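Fudico Paper Trimmer, 15 inch

Sold by Nidport Craft Supplies
Reviewed for the shop by Clementina Tavares

I have been rude about paper trimmers for years, so take this page in that spirit. Most of them cut straight for a month and then start chewing. The Fudico is the first one we have agreed to stock since we dropped the Baptista, and I argued against it to begin with.

What it is: a sliding-blade trimmer with a 15 inch bed, a fold-out ruler arm and a clear plastic rail that holds the paper down. It takes a full scrapbook page with room to spare. The makers say one blade is good for 700 cuts. I don't believe blade figures as a rule, and I would treat this one as a best case with thin patterned paper. If you mostly cut heavy cardstock, buy a second blade with the trimmer and save yourself the postage.

What it does well: the rail doesn't lift in the middle when you press on one end, a fault that ruined more of my borders on the Baptista than I care to remember. The ruler is printed under the surface, so the numbers shouldn't rub off. Inches and centimetres are both marked, though the centimetres are small and I need my glasses for them.
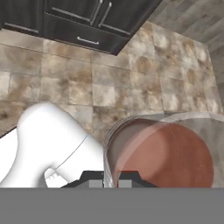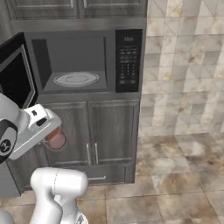 Kitchen cabinets, both pictures computer-rendered.

What it doesn't do: the box claims "perfect mitred corners". It has one printed line at 45 degrees and you are left to hold the paper against it by hand. Call that a guide if you like. Ambros Ortner, who teaches our card classes, gets decent corners from it, but he gets decent corners with a craft knife and a steel rule as well, so I'm not sure what that proves.

The box also says it will cut up to 400 gsm. It will, in two passes, with a slightly furry edge. One pass is fine for ordinary card. Chipboard is out of the question, whatever you may have read elsewhere.

Storage is my other grumble. The ruler arm folds flat but doesn't lock, and it swings open if you stand the trimmer on its side. I keep an elastic band round mine — not very smart, but it works.

In the box
Trimmer with one cutting blade fitted
Scoring blade
Instruction leaflet (the drawings are more use than the words)

Replacement blades
Sold in pairs. Juden blades look almost the same and cost less, but they sit loose in the carriage and the cut wanders. Please don't send the trimmer back as faulty if you have been using those.

Is it worth the money?
For albums and cards, yes, grudgingly. If you only trim a photo now and then, the small trimmer you already own will probably do.

Returns
Unused and in the box, within the usual returns period. Opened blades can't come back.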